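Loading a Refrigerator Compartment

Set the compartment to 37–40 °F and check it with a separate thermometer; the built-in dial on most units is only a relative scale. Leave a gap between the food and the rear wall so air can circulate.

Lidded containers and bagged food go on the upper shelf. Packages that can stand upright go on the lower level, labels facing out. Bottled water belongs in the door bin – the door is the warmest zone, and water tolerates the swing.
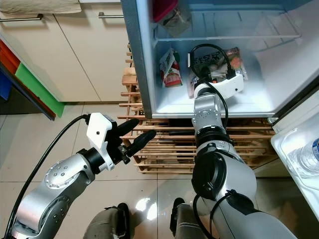
How long can cooked leftovers stay in the refrigerator? Three to four days in a closed container, provided they went in within 2 hours of cooking.

Wipe the shelf and side walls every Thursday, before the weekend shopping. Use 2 tablespoons of baking soda per quart of warm water and dry with a clean cloth. Glass shelves should reach room temperature before washing – hot water on cold glass can crack it. Check the door gasket at the same time and clean the folds with a soft brush.

Kamlesh Yadav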